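Paper cups keep coming out of the dispenser in twos and threes
Posted in Kitchen & Break Room

Kumudini Bepari
I look after the coffee corner at our community hall in Velldale and the cups are driving me up the wall. We buy plain white paper ones, 50 to a sleeve, and load them in a two-stack dispenser. Every Saturday people pull one and get three, then the extras end up on the counter and get thrown out. I've tried filling it less. Is it the cups or the dispenser? I'd like to keep the dispenser if I can, it was a gift.

Vinh Khổng
Buy mugs.

Malou Frandsen
We had the same thing at the Sturberg library! Mostly it was how we loaded them. If you shove a whole sleeve in and press down, the cups wedge into each other and they won't let go. Now I take the sleeve, bend it gently back and forth a couple of times, then slide the cups in and leave them alone. Also check that the size matches what the dispenser was made for - ours had little adjustable tabs inside and they were set for a wider cup, so nothing was holding the second one back. Took me 13 months to notice those.

And look at the rims. A cup with a bent rim hangs on to the next one, so I pull those out when I refill.
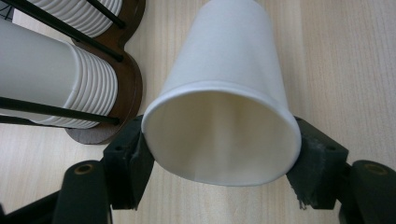
Plain white cup, light crease near the rim on the left.

A crease that small won't leak in my experience, I just use those for paint water with the kids.

Thịnh Hứa
Agree with Malou on the tabs. Ours sits on its side and I find the cups come off easier if you pull straight out and give a tiny twist. Keep the spare sleeves somewhere dry too, ours were under the sink and got soft.

Kumudini Bepari
There ARE tabs! Moved them in one notch and will see how Saturday goes. Thank you both (and Vinh, you can wash the mugs).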